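Gramitz Remote Teaching Group
Minutes, 2022-06-12

Present: Wing-yan Au (chair), Pin-yu Lo (minutes), Liu, Flerker by phone for the first item.

Minutes of the March meeting were accepted with no changes.

1. Teleoperation in the simulated kitchen

Wing-yan reported that 40 demonstrations have been recorded with the handheld controller. Nine were thrown out, mostly for long pauses while the operator looked for the right view. Flerker asked whether pauses could be trimmed afterward. Wing-yan said yes, but the trimmed runs have to be replayed before they go in the set, and replay is slow on the old machine.

Pin-yu has tried the controller with the new smoothing setting. It helps on long moves and gets in the way on short ones. Agreed to leave it off for grasping. 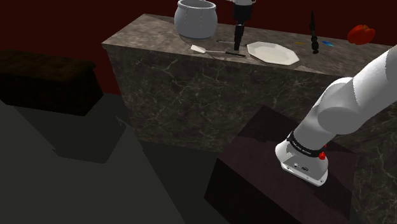

2. Task list for the next round

Liu wants fewer tasks and more runs of each. The current list has grown since March and operators are mixing up the instructions. Agreed to keep two tasks, both starting from the same counter layout. The first is to pick up the spatula and set it on the plate. Pin-yu noted that the spatula lies flat with the blade to the left, so operators should come down on the thin handle and close slowly. The second task is to move the bell pepper from the right end of the counter to the plate. The knife stands blade up between the two, and operators are to lift well clear of it before moving across. Runs that touch the knife will be marked and kept apart.

Wing-yan will rewrite the instruction sheet. Liu asked that it fit on one page.

3. Hand guiding at Sarkgate

The arm at Sarkgate can be hand guided again after the brake repair. Liu found it still drifts when let go near full reach. Nearly all the recorded paths are usable up to that point. No new hand-guided sessions until the drift has been checked with the payload setting corrected.

Actions
Wing-yan: instruction sheet, replay of trimmed runs
Pin-yu: operator schedule, smoothing off in the default profile
Liu: payload setting and drift check

Next meeting to be set by email.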